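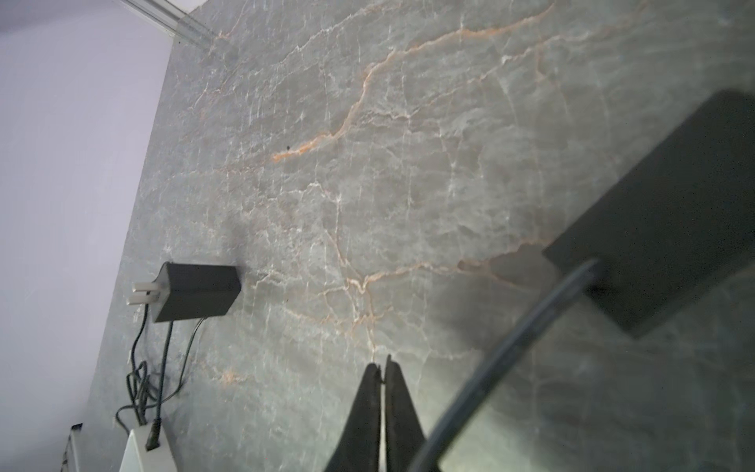
BIRKOLLOW, 17 July 2019 - Dollitel has switched off all 13 of its bench robots after one of them kept pulling on a power cable when it should have let go, the company said.

No one was hurt. The robot, a single arm with a two-fingered gripper, was sorting chargers and cords on a counter at the company's returns centre in Birkollow when it took hold of a cable that was still plugged in. It pulled until the power strip at the other end slid off the counter and hit the floor. A worker pressed the red stop button, and the arm stopped moving, but the gripper stayed shut on the cable. Staff had to turn off the power at the wall before they could work the cable free.

The outer covering of the cable was torn and bare wire was showing, according to a notice the company sent to staff the next morning. The breaker for that row of counters did not trip.

Jucélia Amaral, who runs the returns centre, said the arms will stay off until the maker, Jullden, has supplied a fix and her own staff have tested it.

"We're not going to run twelve and leave one in the corner," she said. "They all have the same software in them. If one can do it, I have to assume the others can."

The arms went into service in May. They handle phone chargers, laptop adapters and other small electrical goods that customers send back. Each item has to be separated from its cords, plugged in, checked for output and put in a tray for resale or scrap. The work is done on ordinary counters, several of them topped with grey marble left over from the showroom that used to occupy the building. A typical job is a black adapter lying on the stone with its prongs out and a knot of thin black cables beside it, a white power strip close by, and the gripper coming in from the front with its fingers almost together.

That mix of loose cords and live ones is where the trouble started, the company said.

The arm is supposed to test each cable with a light tug before it lifts. If the cable comes freely, the arm carries on. If it meets resistance, the arm should open its fingers, back away and call a person by turning on an amber light. The limit for the tug is set at 40 newtons. Dollitel's notice says the arm went past that limit and did not open.

Heikki Miettinen, a service engineer with Jullden, spent two days at the centre going through the logs. He said the force sensor in the wrist appears to have been working. The problem was in how the arm decided what zero was.

Each time it starts a new item, the arm takes a reading with nothing in its grip and treats that as its starting point. In this case it took the reading while one finger was already snagged on a loop of cable. The pull from the loop was counted as zero, and everything after that was measured from the wrong place.

"It thought it was pulling gently," Miettinen said. "The number on its side was well under the limit. The real number was over it."

He said the snag would have been hard for the arm's wrist camera to pick out. The cable was black and so are the fingers, and a cord lying right against the gripper is too close to be in focus. The arm had no rule telling it to check again if the picture was unclear.

The second fault, the gripper staying shut after the stop button was pressed, is by design. Jullden's grippers lock in place when power to the motors is cut, so that an arm carrying something heavy does not drop it on a person's feet. Amaral said she understood the reasoning but that it did not suit her counters.

"The heaviest thing they pick up is a laptop brick," she said. "I would much sooner it dropped a laptop brick than held on to a live wire."

Staff had not been told about the lock. It is described in the maker's manual, but the one-page sheet taped up beside each counter said only to press the button and wait for help. The sheet has been taken down and a new one is being written. It will tell staff to shut off the power at the wall before touching any cable in the gripper.

The centre has gone back to sorting by hand. Amaral said it has been getting through 400 items a day that way, compared with 900 when the arms are running. She has asked for extra shifts until the end of the month and has warned customers that refunds on electrical returns may be slow. Returns of clothing and kitchen goods go through another part of the building and are not affected.

Jullden said it will change the software so that the arm takes its zero reading well above the counter, with the fingers fully open, and takes it again if the two readings do not match. It will also add a limit on how far the arm can move while holding a cable that has not been lifted clear. Under the present settings there is no such limit, and the arm was able to keep backing up as the power strip slid toward it.

An update to let the gripper open on an emergency stop will take longer. Miettinen said it needs a small part as well as new software, because the current gripper has no spring to open it once the motor is off. He would not give a date for the part.

The company that fitted the counters, Arruda, has been asked to look at the wiring. Its first job is to find out why the breaker did not trip, and it will then move the power strips off the counters and fix them to the wall. At the moment most of them sit loose on the counter tops within reach of the arms. Arruda has also been asked to quote for a separate cut-off switch for each counter, mounted at the front where a worker can reach it without leaning past the arm.

Dollitel said the arm involved had jammed on cables twice before. Both times the amber light came on as it should and a worker cleared the jam in a few minutes. Those jams were written up as routine stops and were not passed on to Jullden. Amaral said that will change, and any jam involving a cable that is plugged in will now be reported to the maker the same day.

The worker who pressed the button was given the rest of the shift off and has since returned to work. The company has not released the worker's name.

Testing will start with one arm on one counter, using cords that are not connected to anything. A person will stand at the wall switch throughout. If that goes well the same arm will be tried on a mix of loose cords and cords fixed to the counter, still with no power in them, and only after that on live equipment. Amaral said she wants to see a full week of each stage before the next one begins.

Jullden has other arms of the same model working in two warehouses and a repair shop. It has written to all three customers and told them to keep plugged-in cables out of the arms' reach until the update is in place.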